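How I Put On a Club Night: Project Report

Why I picked this

I've been going out dancing since I was old enough to get in (and, let's be fair, a bit before), so when our tutor said the final project could be any live music event I didn't need long to think. I wanted a proper electronic night, with two DJs, a decent sound system and people I'd never met on the floor. The working title was Trasent, which I made up on the bus, and it stuck.

Finding the room

My first choice was Hostport, down by the water. Lovely room, huge bass, and a hire fee that ate my whole budget before I'd bought a single roll of gaffer tape. So I went to Koskela instead, a basement with a low ceiling and a capacity of 127. Elsa Lindqvist, who does the bookings there, gave me a slot in January, when things are quiet, and let me have the room from six so we could soundcheck without rushing.

The line-up

Tuulikki Juntunen played the main set. I'd heard her mixes online and just wrote to her, and she answered the same evening! She plays slow, rolling house that creeps up on you. Warming up was Bastholm, a duo from my own course who'd only ever played kitchens and one very loud birthday. I asked them to keep it under 120 beats a minute for the first hour and they very nearly managed it. 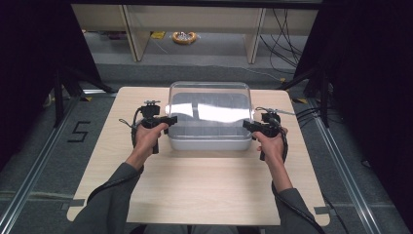

Money and tickets

I set the ticket price low and put 100 on sale, keeping the rest for the door and the guest list. The advance ones went in the last week, nearly all of them after Tuulikki shared the poster, and before that I was checking the page every ten minutes and feeling ill. After paying the room, the sound engineer and both acts I had £309 left over, most of which is already promised to the next one.

What went wrong

The left monitor in the booth kept dropping out, so Bastholm played half their set listening to the main speakers and the mixing got a bit wobbly. I'd also written the changeover as two minutes when it needed ten, and there was an awful gap where I put on a track from my phone. People danced to it anyway (bless them). Next time I'll have both acts plugged in before the doors open, and I'll write the changeover into the running order in big red letters.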